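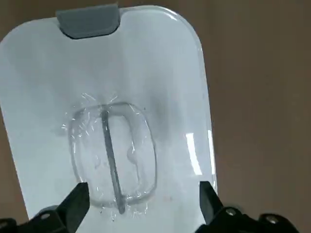 Teaching the arm to open lunch
On the second floor of a former carpet warehouse, a company called Kuseo is spending its July on food containers. The job is easy to describe. Two white arms are bolted to a brown table. One of them has to take the lid off a container, get at the food, and put the lid back on. Any six-year-old can do it. The arms can do it too, as long as a person is driving them.

The driving is the point. Kuseo wants software that can run the job by itself, and the way it gets there is by recording a person doing it, over and over, with the arms standing in for the person's own. Each recording is called an episode. The lid set will have 200 of them before anyone tries training on it.

Araceli Zepeda does most of the driving. She trained as a dental technician and answered an ad that asked for steady hands. She holds a pair of small hand controls, one for each side, and squeezes a trigger to close the fingers. When she moves, the arms move, a little behind her.

"The delay you get used to in a morning," she says. "What takes longer is not being able to feel anything. If I pick up a lid at home, I know I've got it before I lift. With the arm I have to look."

She starts at 7:30, when the building is quiet, and stops for a stretch every 17 episodes. The number comes from an old spreadsheet with 17 rows to a page, and it stuck.

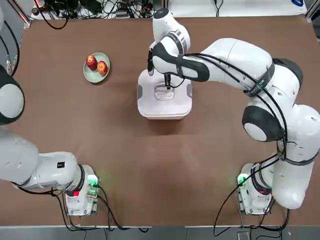 Lid on, fingers in the handle recess, apples to one side: the right arm at work on the Kuseo table.

The containers were chosen because they are a nuisance. The handle sits in a recess in the lid, so the fingers have to go down into it and close without catching the edge. Come in a few millimetres off and they land on plastic. Zepeda can correct for that as she goes, and she is told to leave the corrections in.

That rule came from Rawiri Kereama, who runs data collection. In the first months he threw out every episode with a fumble in it. The clean ones looked very good, and the software trained on them worked until the first time it missed a handle. Then it kept going with nothing in its fingers.

"It had never seen anyone miss," Kereama says. "So it had no idea what you do next. You back off, you look, you try again. We'd deleted all of that."

Now an episode is kept if the job gets done, however untidy the middle. It is thrown out if the driver stops to think for too long, or if an arm has to be reset. The latest count for the whole project, all tasks together, is 361 kept.

Kereama also keeps a list of things to change between episodes. The plate moves. The container gets turned, or swapped for one in another colour. The food changes too. He wants the software to learn what a handle is, and if the box is always in the same spot it will learn the spot.

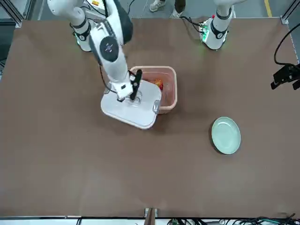 Vilja Ojala

Remote control is only one way of going about it. At Nutstead, a smaller outfit across the river, Raimo Väisänen prefers to take hold of the arm itself. He puts it in a slack mode, grips it near the wrist and walks it through the job, and the joints remember where they have been. He has taught it to stack trays and fill seed punnets this way.

"You feel the weight of what you're doing," he says. "If the lid sticks, you feel it stick."

The drawback is that his own hands and sleeves end up in the camera's view, and the software learns from what the cameras record. Väisänen gets around this by having the arm play the motion back alone and recording that. It doubles the time, and it only works if everything is put back exactly where it was. With two arms it gets harder again. He has only two hands, and each arm is happiest with both of them.

Kereama tried the same method when Kuseo was starting out and gave it up after 5 days. He still uses it to show new drivers how far an elbow can bend before it complains.

Lids are where the two approaches differ most. A lid has to be held level enough to clear the rim, then kept at an angle that lets you see what you are doing. Zepeda tilts hers without thinking, the way most people do in a kitchen.

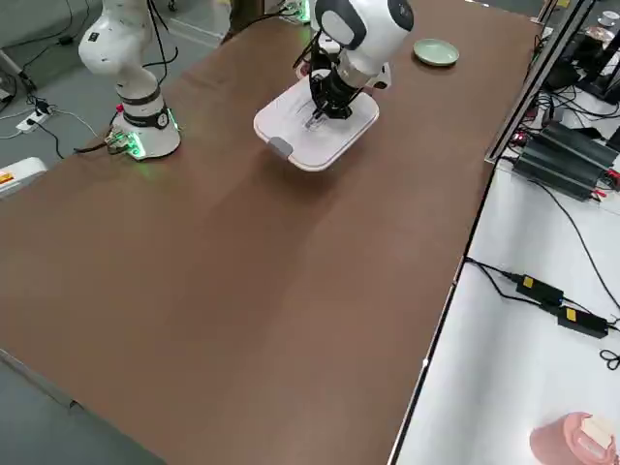
Putting it down is a separate skill. She lowers the lid slowly and opens the fingers only when she is sure the table has taken the weight. Early on she let go too soon and it dropped with a slap. Those episodes were kept as well, and for a week or so the software slapped its lids down with some confidence. She went back and recorded more of the gentle kind until it stopped.

Sointu Leinonen, who does the training side, says she can often tell who drove an episode from the movement alone. Zepeda comes in high and straight. Another driver, who has since moved on to a job at Sikora, came in low from the side, and the software still does that now and then on the left arm.

The containers will be packed away once the lid set is done. Next on Kereama's list is a drawstring bag, which Zepeda has already tried twice and does not like.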